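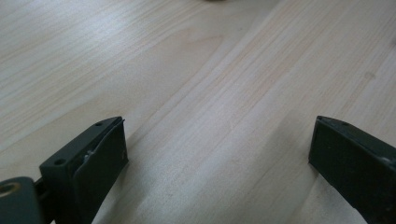
The two fingers of Dinesh Saha's gripper, open above the tabletop.

Dinesh Saha built his first gripper to pick up chess pieces. It managed the rooks. The one he is working on now, which he calls Skinner, is meant to sort the drawers of odd hardware that the Clerkton shared workshop has collected over the years, and it has taken him most of his evenings since September.

Skinner is a hand tool for the time being. You hold it, squeeze, and the fingers close. A camera looks down between them and saves what it sees, so that an arm can later be taught to copy the movement. Saha has 2473 short recordings on a drive at home and reckons a third of them are useless.

"I moved too fast in the early ones," he says. "You watch them back and it's just blur."

The fingers are dark green, with two small holes in the top of each and a flat pad on the inner face. Working out their shape took longer than anything else. The first set bent under load. The second set was stiff enough but met at the tips before the pads touched, so thin washers slid out. He is now on version 7, and a full set costs him 62 pence in plastic.

The linkage came from a design called Roda, which a friend in Fisdale drew up for a camera mount and never finished. Saha kept the pivots and changed nearly everything else. A brass-coloured ring sits in the rounded mounting piece at the side, and he says that joint has given him no trouble.

The pads have. He has tried three kinds of glue, and none has lasted a month of regular use.
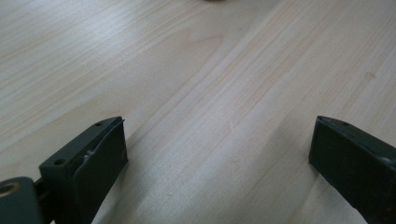 Getting it onto an arm

The arm itself is still in parts on a shelf at his house. Two of the motors work and the third needs a new gearbox, which he plans to make himself once the workshop lathe is free.

Until then he carries on recording by hand, usually from seven until the building shuts at ten. Washers come first, then wing nuts. He has put off the split pins.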